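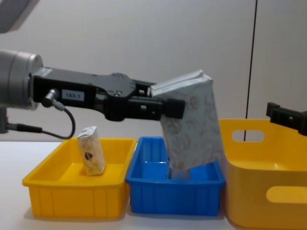 Returns and Stock Records Clerk
Bakilana Household Supply, Brincombe warehouse
Reference: 319
Closing date: 1/3/25
Hours: full time, day shift
Reports to: Laurinda Serrano, Inventory Control

Summary of the position

Bakilana supplies paper goods, cleaning products, and small kitchen items to hotels, clinics, schools, and independent stores. The Brincombe warehouse holds the full catalog, currently 3,838 active item numbers, and handles all customer returns for the company. We are hiring one clerk to inspect returned goods, decide where they go next, and keep the stock record in agreement with what is on the shelf.

The job is divided between the returns bench and a desk. On most days the bench work comes first and the record work follows in the afternoon. The split changes after public holidays, when return volume is higher and the desk work may wait until the following day.

This is a permanent position. It replaces a post that was shared between two departments until the returns section moved under Inventory Control last October.

Duties at the returns bench

Open incoming return cartons and match the contents to the return authorization.

Inspect each item and assign one of the four condition codes: resalable, repack, supplier claim, or discard. The codes are defined in the returns manual, and the definitions differ by product group. A crushed outer carton on a case of dish brushes is a repack. The same damage on a case of sterile wipes is a discard, regardless of how the inner packs look.

Record the item number, lot number, quantity, and condition code in Kirniveck, our stock system. Lot numbers are required for all paper and hygiene products. Returns with an unreadable lot number are placed on hold and are not entered under a substitute number.

Reprint and apply shelf labels for items going back into stock.

Separate items sold as single units from items sold by the case. Mixed quantities are the most frequent source of error in our returns data – a single retail pack entered as a case puts the balance off by the full case quantity and normally goes unnoticed until the next count.

Prepare supplier claims with photographs, the purchase order number, and a short statement of the defect. "Damaged" alone is not accepted by most of our suppliers. State what is damaged and where.
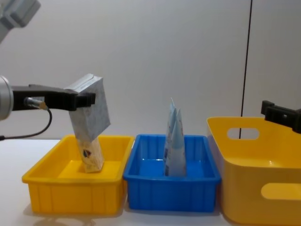
Printed box and shallow yellow bin, white tabletop.

Duties in stock records

Run the daily exception report and clear the lines assigned to returns. An exception is any item where the system balance, the location record, and the last count do not agree.

Carry out cycle counts on the locations issued each morning. Counts are blind: the count sheet gives the location and the item number, and does not show the expected quantity. A second person recounts any line that falls outside tolerance.

Post approved adjustments. The clerk may post adjustments up to the limit set for the grade. Anything above the limit goes to the Inventory Control supervisor with the count sheets attached. Splitting an adjustment to stay below the limit is treated as a records violation.

Investigate repeat differences. The usual causes are a wrong unit of measure, a pick taken from a neighboring location, a receipt posted twice, and a substitution that was shipped but not recorded. The clerk is expected to trace the transaction history and state which cause applies. Where no cause can be established, the file is closed as unexplained and kept for comparison.

Maintain the item description file for the paper goods group. This includes pack dimensions, units per case, case weight, and the barcode at each pack level. Suppliers change these without notice, and the returns bench is often where a change is first found.

File count sheets, claim forms, and disposal records according to the retention schedule.

Required

High school diploma or equivalent.

One year of work in a warehouse, stockroom, pharmacy, library, laboratory store, or similar setting where items are tracked by number.

Accurate data entry. Speed is measured after training and is not part of the selection test.

Ability to work with spreadsheets at the level of sorting, filtering, lookups, and basic totals.

Ability to read a purchase order, a packing slip, and a bill of lading and to identify where they disagree.

Ability to stand at a bench for most of a morning and to lift cartons within the site handling limit. Carts and lift tables are available. Applicants who need an adjusted bench height or a seated workstation should say so on the form, and it will be arranged before the start date.

Clear written English. Exception notes are read by purchasing, accounts, and outside auditors, often months after they were written.

Useful but not required

Experience with Kirniveck or another location-based stock system.

Experience with lot-controlled goods.

Forklift certification. The position does not include regular forklift work, but certified staff may cover for the receiving dock and are paid the dock rate for those hours.

Spanish or Swahili. Several of our suppliers send claim correspondence in one of these languages, and it is currently forwarded to another office for translation.

Training

Training lasts three months. The first part is spent at the receiving dock and in the pick aisles, with no record access. New clerks who have not handled the locations in person tend to misread the exception report, and time on the floor has reduced this. The second part is at the returns bench under Ilari Kettunen, who maintains the returns manual. Record access is granted in steps after that: view, count entry, and then adjustment posting.

There is a written test on condition codes and units of measure before adjustment posting is enabled. It may be retaken. The manual is open during the test.

After training, the clerk joins the monthly records review with purchasing and accounts. The review covers unexplained differences, overdue supplier claims, and any item with more than one adjustment in the period.

Pay and conditions

The position is paid hourly at grade C of the warehouse scale. The scale is sent to every applicant with the acknowledgment of their form. Placement within the grade depends on prior experience with stock records, and the basis for the placement is given in writing with the offer.

Paid leave is 21 days per year, in addition to public holidays. Leave cannot be taken during the annual physical count, which takes place over one week. The date of the count is published at the start of each calendar year.

Overtime is voluntary outside count week.

Health and dental coverage begins on the first day of the month after the start date. Safety shoes are required in the aisles and at the dock. The company pays for one pair per year up to the allowance, and the employee chooses the supplier.

The bench area is heated and lit to office standard. The aisles are not heated. Staff assigned to morning counts in winter are issued jackets and thin gloves suitable for handheld scanner use.

Location

The warehouse is at the north end of the Brincombe industrial park, past the Cladbridge turnoff. There is free parking on site. The Cladbridge bus stops at the park entrance, and the walk from the stop follows a paved path with lighting. The first bus of the day arrives before the start of the day shift. Bicycle racks are inside the gate.

Remote work is not available for this position. Record work depends on access to the locations, and a query is often settled by walking to the shelf.

Selection process

Forms are read by Laurinda Serrano and Timo Harms from Purchasing. Applicants who meet the required points are invited to a single visit made up of two parts.

The first part is a practical exercise. The applicant receives a tray of returned goods, a set of return authorizations, and a one-page extract from the manual. The task is to code each item and note any mismatch. At least one authorization will not match the goods. Writing "cannot be determined" is an acceptable answer where the paperwork supports it, and a guess is marked lower than a blank.

The second part is an interview covering work history, the exercise, and the applicant's questions. A walk through the warehouse is included, so closed-toe shoes are needed.

Applicants are told the result in writing whether or not they are selected. Notes on the practical exercise are available on request. Unsuccessful forms are kept for one year and then destroyed, unless the applicant asks for earlier removal.

How to apply

Complete the standard application form, available from the Bakilana front desk or by mail. Enter reference 319 in the box marked "Position." Attach a work history of no more than two pages. A cover letter may be attached and will be read, but it is not scored.

Give the names of two people who can confirm your work history. They are contacted only after an offer has been made and accepted in principle.

Forms must be received by the closing date shown at the top of this notice. Forms sent by mail should allow for delivery time – the postmark is not used.

Questions about the duties should be addressed to Laurinda Serrano, Inventory Control. Questions about the form, pay scale, or workplace adjustments should be addressed to Naomi Chege, Personnel Office. Current Bakilana employees applying for transfer use the internal form and should inform their supervisor before submitting it.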